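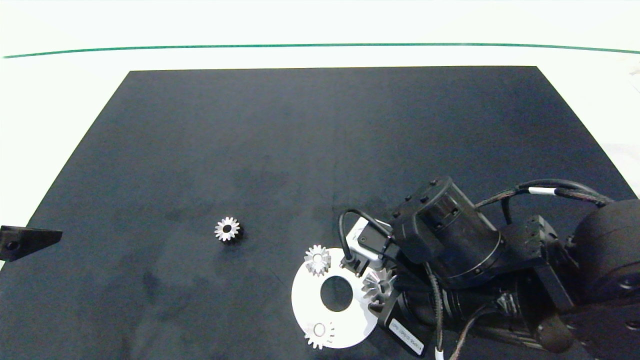

Yi-an Seok says a machine that can't seat gears shouldn't be let near my dishes. Fair enough!

Peltmont bench check, May

Mat flat, no chips or oil: OK (scuffed, I can live with it)
Cables clear of the wrist joint: OK, but I'd like another tie
Stop button tested: OK, twice
Bevel gear grip: WATCH. Limit is 9 newtons and I don't love it
Spur gears: see below

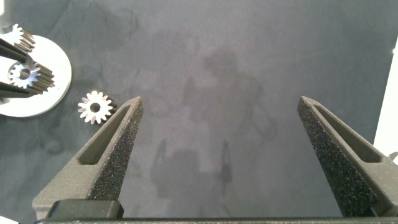

Item 5: loose spur gear on the mat, left finger side

Shop work, nearly there (I'd still stand next to it). Housework, ask me after 400 more cycles.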